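Vevis evaluation: buying simulated two-arm scenes as a service
Speaker notes, Bumberg session, December 9, 2023

Slide 1. Title

Give the title and go straight on. The talk covers one product, Vevis, sold by Giltis as a hosted simulator with furnished rooms, a two-arm robot and a set of views to record from. We looked at it from the buyer's side. No money from Giltis. The trial account was the normal one anybody can ask for.

Slide 2. What we needed

Karaki is our internal project for small-object handling in homes. Real recording time is the bottleneck. We wanted rendered episodes to pretrain on, with household clutter, and without building the rooms ourselves.

Requirements as written in October:
Two arms, parallel grippers.
A close view at each gripper plus at least one wider view.
Thin and awkward objects as well as cubes and mugs.
Export to our own format with joint states on the same clock as the frames.
A seed that gives the same room twice.

Slide 3. What is in the package

The base plan has 20 rooms and three user seats. Objects come from a shared library and are placed by script or by hand. Physics settings are open, render settings are mostly fixed. Rods, caps, wire fittings and small connector parts are in the same library as the sports gear, and a placement script will mix them freely unless you filter by tag.

Point out that filtering is per room and does not carry over when a room is copied. Cost us an afternoon.

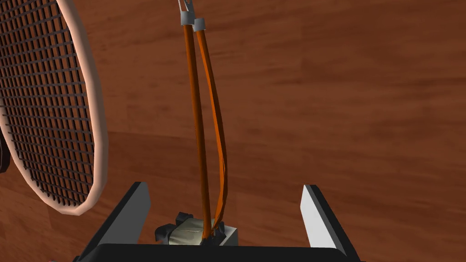
Can the object library be extended with our own meshes?
Meshes can be uploaded on every plan, but collision shapes are generated on the Giltis side and can only be edited by hand on the larger plan.

Slide 4. Setup of the trial

We ran 500 episodes. All were on the stock two-arm robot with stock controllers. Half used scripted motion and half were teleoperated by our own staff through the browser client. Same export settings throughout.

Say clearly that we did not train a policy on the output for this talk. The numbers that matter to us at this stage are render quality at short range, timing and how often an episode had to be thrown away for a technical fault.

Slide 5. Views and self-occlusion

The robot blocks its own view more than the product page suggests. With a view placed close to one arm, a large part of the floor can be hidden behind a link. The default placement follows the arm, so the horizon tilts with it. For a learned policy that may be fine. For a person checking episodes by eye it is slow work, and reviewers asked for a fixed room view alongside.

A fixed view can be added. It counts as an extra stream and is billed as one.

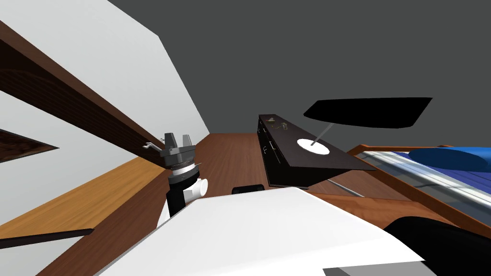 Arm-side view, bedroom layout. Vise at center-left, bed at right.

Slide 6. Render quality at close range

Flat shading on the gripper and most hard objects. Edges are clean. Wood textures are soft when the gripper is near the surface, and the grain reads as blur. Contact shadows are present and useful for judging height.

Thin parts are the interesting case. Wires and terminals keep their shape at short range, which we had not expected from a hosted service at this price. Mesh and grille surfaces hold up as well. If asked about transparent objects: not tested.

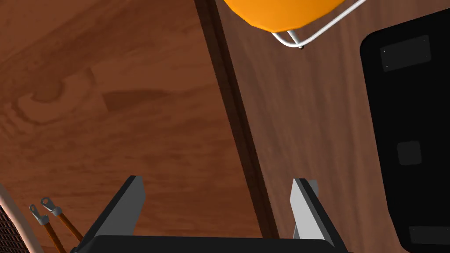

Fig. 3. Close gripper view, fingers open. Ring terminals at lower left.

Slide 7. Timing and export

Joint states and frames share a clock in the export. Checked by driving one joint back and forth and comparing the recorded angle with the rendered one. No drift found over a full episode.

The export writes one archive per episode. Our loader wanted a folder per view, so we wrote a converter. It is short and I can send it to anybody who asks.

Seeds work for room layout. They do not fix the teleoperation client's input timing, so a teleoperated episode cannot be regenerated from its seed alone. Keep the action log.

Slide 8. Placement and clutter

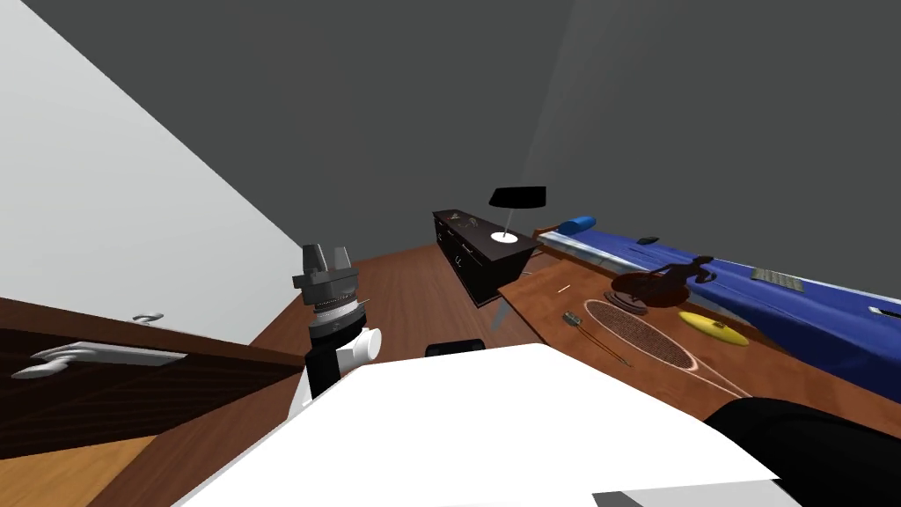
Karaki needs desks that look used, and the placement tool is where most of our hours went. Scripted placement spreads objects by footprint only. It has no idea of what belongs together, so a desk can hold a rearing horse figurine, a racket and a yellow disc within a short stretch of wood. For grasp variety we accept that. The shapes differ enough to be useful: the racket has a long thin handle, the disc is a flat oval, and the horse is neither. For tasks with a household meaning, such as tidying, we would place by hand.

Hand placement is done in the browser. Rotation snaps to a coarse step by default. Turn snapping off under scene preferences before starting, as the setting does not apply to objects already placed.

Slide 9. Support

We opened three tickets. Two were answered with a fix. The third, on filter tags being lost when a room is copied, was accepted as a bug and is still open as of this talk.

Slide 10. Where we stand

We are taking the base plan for Karaki, with the extra fixed view. The larger plan waits until we know if hand-edited collision shapes make a difference on thin parts. A training run on the exported episodes is next, with real recordings held back for testing.

Leave the slide up during questions. Converter requests by email, address is on the slide.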